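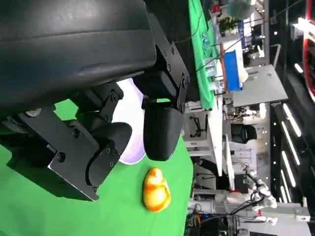 橙色的彩椒为什么难抓：Etholm开放日访谈

Hanna Tokarz说，开放日那天她一共回答了三遍"它会不会捏破"，三遍都是不同的小孩问的，后来大人也开始问。她的回答都一样：会，以前捏破过，现在少了。

Tokarz在Edent的操作实验室管机械臂这一块，实验室在Etholm，占了楼里一整层的后半段。7月18日他们第一次对外开放，登记进门的访客有245人，比他们准备的参观证多，后面来的人胸前贴的是手写的纸条。我是跟着下午那一批进去的，看完演示之后留下来，和她以及她的两个同事谈了大半个下午。过了几天我又打电话补问了几个问题，下面的内容两次都有。

我先问她为什么要办开放日。她说主要是楼下的人一直在问。这栋楼里还有别的公司，大家坐同一部电梯，经常看见他们拎着一袋一袋的蔬菜上楼，以为楼上开了食堂。

"有一回电梯里有人问我今天中午做什么菜，"她说，"我说我们不做菜，我们把菜从桌上拿起来，放到碗里，再拿出来，再放回桌上。他说那你们一天都在干这个？我说对。我觉得应该请他们上来看看。"

演示的内容也确实就是这个。一张铺着绿色台面的桌子，一只碗，几样东西，机械臂从上方下来，夹住一样，抬起，移到碗上方，松开。每做完一轮，操作员把东西重新摆一遍，位置和朝向都换掉，然后再来。站在绳子外面看，头几分钟很新鲜，之后就有人开始看手机。Tokarz对此不意外，她说他们自己内部看的时候也这样，真正值得看的东西在旁边的屏幕上。

屏幕上放的是装在手腕位置的相机拍到的画面。从那个角度看，夹爪本身占去了很大一块，桌子是斜的，要抓的东西常常被手指挡住一部分。很多访客看不明白，问为什么不把相机挂在天花板上，那样一目了然。

"天花板上也可以装，有的项目就是那样装的，"负责夹爪和相机安装的Ksawery Tomaszewski说，"可是手一伸下去，从上面看，手就把东西全盖住了。最要紧的那一下，上面的相机看到的是手背。手腕上的相机也会被挡，但它挡得有规律，手指永远在画面的同一边，程序能习惯。"

他在Edent工作了四年，之前在一家做包装机械的厂里画图纸。他说话慢，回答之前要想一会儿，有时候想完了说"这个我不太确定"，然后就真的不往下说。我问他夹爪的外壳为什么做成黑的，他说买来就是黑的。又过了一会儿他补充说，黑色也有好处，跟绿色的台面分得开，画面里哪里是手、哪里是桌子，算法不容易混。他们有一阵试过深色的桌布，结果连人看录像都要停下来找手指在哪儿。

台面选绿色，用的是同样的道理。Tokarz说他们换过好几种颜色，白色的反光太厉害，灰色的又和金属零件靠得太近。绿色用下来最省事，坏处是没法测黄瓜和青椒。她说这话的时候没有笑，后来我听Tomaszewski说，实验室里真的有人把青椒放上去测过，程序认得出来，只是比别的慢，边缘找得也不准。这一项现在列在待办里，还没有人接手。

说到彩椒，他们两个都有很多话讲。

选彩椒做演示是操作员Nayara Brito提议的。原先准备用的是一套塑料玩具和积木，实验室里现成就有，不会坏，掉到地上捡起来接着用。Brito觉得访客看到塑料玩具被夹起来，不会有什么感觉，看到真的菜，会替它担心。

"人会把自己的手感带进去，"她说，"大家都拿过彩椒，知道它外面硬，里面是空的，捏重了会响一下。机器夹上去的时候，我看见前排有人自己的手也跟着收了一下。玩具就没有这个效果。"

她每天早上去买菜。开放日之前那一个星期，她在市场同一个摊位上买彩椒，摊主以为她开餐馆，给她打了折。她没有解释。她挑菜的标准和一般人也不同，要歪一点的，要底下鼓出来几瓣、站得住但站得不太正的，摊主把好看的往她袋子里放，她再一个一个拿出来换掉。

我问她歪的和正的差别有多大。她说对人没有差别，对夹爪差别很大。圆柱形的东西从哪个方向夹都行，彩椒一瓣一瓣的，手指落在鼓的地方和落在两瓣中间的沟里，结果完全两样。落在沟里，夹得住，几乎不用力。落在鼓的地方，手指一合，彩椒会转，转着转着就从指间滑出来了。 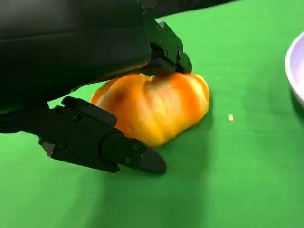
"还有蒂那一头，"Brito说，"中间是凹下去的，旁边一圈是高的。手指要是搭在高的那一圈上，一般没问题，要是想往凹的地方探，角度就很别扭。我们花在这上面的时间比花在别的菜上都多。"

Tomaszewski接着讲了皮的问题。彩椒的皮是亮的，实验室的天花板上是一排一排的长条灯，灯光落在皮上就成了几道白。人知道那是反光，程序一开始不知道，会把亮的那一块当成另外一种东西的边。他们最早的几批录像里，夹爪经常朝着高光去。解决的办法说起来很普通，就是多录，把灯开一半录，全开录，拉上窗帘录，阴天录。录得多了，它就不再朝着高光去了。

到开放日为止，他们用这条机械臂录下来的抓取一共3,270次，涉及17种东西。这两个数写在门口的牌子上，是Tokarz要求写的。她说牌子的初稿上写的是"海量数据"，她让人划掉了。

"三千多次，在我们这一行里算少的，"她说，"可是每一次都是有人站在旁边，把东西摆好，看着它做完，记一笔，再摆下一次。我希望进来的人知道这个数后面是人在干活。写海量，看的人会以为它是自己冒出来的。"

我问那一笔记的是什么。Brito给我看了记录表。表格不复杂，一行是一次，记物体、摆放的大致方向、灯的状态、有没有夹起来、有没有放进碗里，最后一栏是备注。备注那一栏最有意思，有人写得很长。我翻到几条："夹起来了，但是夹的是蒂"；"碗被手肘碰歪，重来"；"彩椒滚到桌边，我用手挡了，作废"；还有一条只写了"饿了"。Brito说最后那条是她写的，忘了删。

有没有夹起来，听上去是一件很清楚的事，他们内部为此争过。夹起来一半又掉下去算不算？夹起来了，但是皮上留了印子，算不算？放进碗里又弹出来呢？Tomaszewski主张只分成和不成，中间的一律算不成。Tokarz主张分细一点。最后用的是分细的办法，代价是每次记录要多花一些时间，不同的人记出来也有出入。他们每隔一段时间会抽一批录像出来，两个人各自看一遍，再对。

"对出来不一样的时候，通常是我太严，"Tomaszewski说。

"每次都是他太严，"Brito说。

开放日的访客里，有一部分是Tokarz专门请来的。Teodor Dudek在Kołodziej的分拣车间管生产，那家公司把蔬菜洗净、分级、装盒，供给附近的几家商店。他来得早，在绳子外面站得也最久，中间出去接了两次电话，回来还是站在原来的位置。演示结束以后，我在走廊里和他谈了一会儿。

他说他是来看速度的，看完的结论是慢。"我们的人一只手拿一个，两只手同时走，眼睛已经在看下一个了。它现在看一个，想一下，拿一个，想一下，放下去。放在我的线上，后面的筐会堆到门口。"

我问那他为什么还站了那么久。他说因为它没有换手的问题。车间里分拣彩椒的岗位每隔一段时间要轮换，手腕吃不消，夏天量大的时候，轮换也排不开。他想要的是一台能在夜班把箱子里剩下的那点零头理完的机器，慢一点没有关系，夜里本来也没有人等。

"我跟Hanna说了，我不需要它快，我需要它早上我来的时候还在干活，没有停在那里等人去按按钮。"

我把这句话转给Tokarz，她说这恰好是他们现在做不到的。机械臂连续跑，隔不了多久就会遇到一种它处理不了的情况，多数都很琐碎。东西靠在碗边上，手指伸不进去。两个彩椒挨在一起，它以为是一个大的。有一次是一片掉下来的叶子粘在手指上，之后每一次抓取，相机里都多了一块绿的。操作员在的话，伸手拿掉就行了，操作员不在，它会一直带着那片叶子干下去，或者停住。

"大家来看演示，看到的是它能做什么，"她说，"我更愿意讲它停下来的那些时候，可是那些时候站在外面看非常无聊，就是一条手臂停在半空。"

那天下午我也看到了一次停住。手臂下到一半不动了，Brito走过去看屏幕，按了几个键，手臂退回起始的位置，她把东西挪了挪，重新开始。访客里有人鼓掌，可能以为这也是演示的一部分。后来我问是什么原因，Brito说是关节的受力超过了设定的值，保护程序让它停的，具体是哪一步碰到了什么，要回去看记录。补问的那次通话里我又提起这件事，她说查过了，是线缆在转弯的地方绷得太紧，已经重新扎过。

线缆是Tomaszewski最不满意的部分。他说所有人都来问夹爪，问相机，问程序，没有人问线。线从手腕一路走到底座，手臂怎么转，线就得跟着怎么转，留短了会绷，留长了会挂到桌上的东西。他在图纸上给线留了位置，装起来以后发现相机那根线的插头比图纸上的长，只好从外面绕。外面绕的那一段他用扎带固定过，换过位置，又固定过。

"你要是想知道一个实验室的机器用了多久，别看漆，看扎带，"他说。

请来的人里面还有一位Przemysław Wieczorek，在Pindley的一所技术学校教机电，带了一个班的学生坐车过来。学生们问的问题比一般访客具体，有人问夹爪的力是怎么量的，有人问指尖的橡胶多久换一次。第二个问题Tomaszewski很喜欢，当场把一副换下来的旧指尖拿给他们传着看。橡胶磨损最厉害的地方在内侧靠前，那里已经磨平发亮。他说换的周期没有定数，看录像里开始打滑就换，有时候隔两个星期，有时候隔得更久，抓什么东西影响很大。土豆最费橡胶，带着沙。

Wieczorek自己问的是学生能不能碰。那天不能，绳子里面只有操作员可以进。他表示理解，但是也把话说得很直接："我的学生看录像已经看得够多了，网上什么都有。我带他们坐车来，是希望他们能拧一颗螺丝。"

Tokarz听进去了。她后来在另一张桌子上腾出一块地方，让学生分组拆装一副备用的夹爪，不通电的。原计划里没有这一项，工具也不够，几个人共用一把内六角扳手，参观的时间因此拖长了，后面一批访客在走廊里等着。她说如果再办一次，这一项会排进去，扳手也会多买几把。

学生拆装的时候，有一颗小螺丝掉在了地上，找了很久，最后是在一个学生的鞋底纹路里找到的。Tomaszewski说这种事他们自己每个月都有，所以备件盒里那个规格的螺丝永远比图纸上需要的多。

我问Wieczorek，学生们回去以后会不会真的进这一行。他说有几个会，大部分会去修电梯、修空调、进工厂的维修组，而这些地方迟早也会有带夹爪的机器，所以认得总比不认得好。他希望九月开学以后，Edent能有人到Pindley去，在学校的车间里讲一次课，带一副拆得开的夹爪就行，不需要整条手臂。Tokarz已经答应了，去的人应该是Tomaszewski。Tomaszewski说他还在考虑讲什么，目前的想法是讲线缆。

访客问得最多的问题里，除了会不会捏破，还有一个是会不会抢走工作。Tokarz说她没有一个准备好的回答，每次都是看问的人是谁。有一位女士说她的女儿在水果包装厂上班，问得很认真，Tokarz就把Dudek介绍给她，让他们自己谈。两个人在窗边谈了挺久，Tokarz没有过去听。

我问Dudek他是怎么答的。他说他讲了实际情况：白班的人他现在都招不满，夜班更招不到，装一台能理零头的机器不会减人。但他也告诉她，这是现在的情况，再过些年他不敢说，而且他也不是能决定这件事的人。

"她说谢谢我没有哄她，"Dudek说，"然后问我们车间还招不招人。"

Brito对这个问题的看法跟他们不太一样。她说她自己的工作就是机器带来的，每天摆菜，看它抓，记下来，别的行业里没有这个岗位。可是她也想过，等它抓得足够好，这个岗位就没有了。我问她会不会担心，她说那一天离得还很远，光是两个彩椒挨在一起这一件事，就够她再摆很久。

演示用过的菜怎么处理，也有不少人问。夹过的、没有破的，当天下班大家分掉带回家，破了皮的Brito收起来，隔天早上做成汤或者炒饭，放在实验室的小冰箱里。她说橡胶碰过的地方她会削掉，洗得也比平时仔细。开放日之后的那几天，冰箱里全是彩椒，有人在门上贴了一张纸，请求下一次用别的。

下一次用什么，我走的时候他们正好在讨论。Tomaszewski提了西兰花，理由是形状难，颜色也难，又是绿的。Brito反对，她说西兰花会掉渣，一天下来台面上全是碎末，相机里看得清清楚楚，每一粒都可能被当成东西。Tokarz提了鸡蛋，另外两个人都没有接话。

电话里我问她鸡蛋的事定了没有。她说先从煮熟的开始，已经试过几个，夹得起来，放下去的时候碗底要垫一块布。生的还没有试，要等台面上能换一层好洗的垫子。她顺便更正了我记下的一处：我写的是参观证不够用，她说参观证其实是够的，有一盒放在了隔壁的柜子里，第二天才找到。

Edent的实验室目前没有常设的参观时间，学校和工厂可以写信预约，每次人数不宜太多，最好能提前说明想看什么。Tokarz请我加上一句，来的人可以自己带蔬菜，歪一点的更好。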